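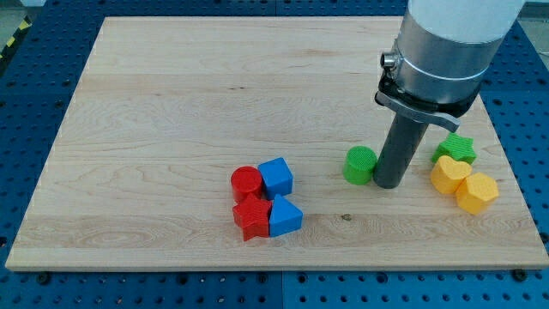 Can a Machine Do the Tidying Yet? Notes from a Hopeful Housekeeper

Every few months somebody writes in to ask whether it is time to stop reading pages like this one and simply wait for the robot. I have a soft spot for the question, having put away the same box of toy bricks more evenings than I care to remember, and so this month I am going to try and answer it chore by chore, with a few tips along the way for those of us still doing it by hand.

Floors

Yes, mostly. A robot vacuum is a fine thing on an open floor and a sorry thing under a dining table with six chairs. Put the chairs up first, tuck the lamp cords behind the furniture, and pick up the rug with the fringe (oh, that fringe!). My own takes 40 minutes to do the kitchen and hall, and I can do it with a broom in less, but I get to drink my coffee while it bumps along.

Sorting small things

Now we come to the interesting one. An arm working over a board of colored blocks, with red and blue ones gathered in one group and green and yellow ones over to the right, is close kin to what we all do with the button jar. A cylinder, a cube and a star each want to be taken hold of a little differently, and a heart is an awkward shape for anybody. The setup matters as much as the arm does. A flat, pale board with plenty of bare wood makes every piece easy to find, and you can borrow that idea tonight: tip your mixed screws or beads onto a light cutting board instead of into your palm, pull them apart by color or size first, and leave a good gap between piles so that a bumped elbow doesn't undo the lot.

If your board slides about, fix it down. A damp dishcloth underneath does nicely in the kitchen. In the workshop I use 2 clamps, one at each end, and I have never been sorry.

Would I trust a machine with my junk drawer at Stosthorpe? Not this year. The drawer has string in it, and a leaky pen, and half a candle, and I'm not sure I could sort it myself.

Laundry

Washing and drying have been done by machine so long that we forget to be grateful. Folding is another story. Cloth flops and hides its own corners, and a fitted sheet would try the patience of a saint, never mind a motor. Fold while the load is still warm, smooth each piece once with the flat of your hand, and stop at 25 minutes whether you have finished or not. The socks will keep.

Dishes

Loading the dishwasher is still yours, I'm afraid. Put the bowls in facing the spray, keep the wooden spoons out, and don't let the big platter block the arm.

In the shop

Machines are happiest where the same part turns up in the same place all day long, and very few home workshops are like that. Mine certainly isn't. Still, a marked spot for each tool helps human hands too. Draw around the pliers on the pegboard with a soft pencil and you'll find they come home a good deal more often.

Next month: getting candle wax out of a tablecloth, and a reader in Marsden has a trick with brown paper that I want to try first.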